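Stendon modifie le piètement de son tabouret Ovora

Le fabricant de mobilier en kit Stendon livrera à partir de novembre une version révisée de son tabouret en plastique blanc Ovora. La modification porte sur la liaison entre les pieds et l'assise, point faible relevé par le distributeur Derkura dans 227 des 3302 retours clients enregistrés sur l'ensemble de la gamme.

Le principe de montage reste inchangé : assise retournée sur une surface protégée, pieds cylindriques emmanchés un à un dans les logements d'angle. Un renfort en X, moulé sous l'assise, relie les angles opposés.
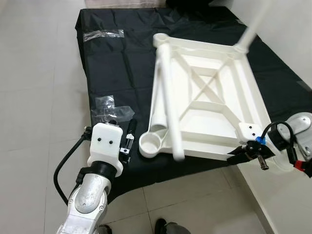
La profondeur d'emboîtement est en revanche augmentée, et la notice précise désormais l'ordre de pose - deux pieds en diagonale, puis les deux autres. Stendon déconseille l'usage du maillet, qui peut fendre la bague du logement.

Les essais de charge ont été confiés au laboratoire Boateng. La hauteur du tabouret monté reste fixée à 660 mm. Un premier lot de 560 unités est prévu pour les magasins Derkura. Les pieds de l'ancienne version ne sont pas compatibles avec la nouvelle assise.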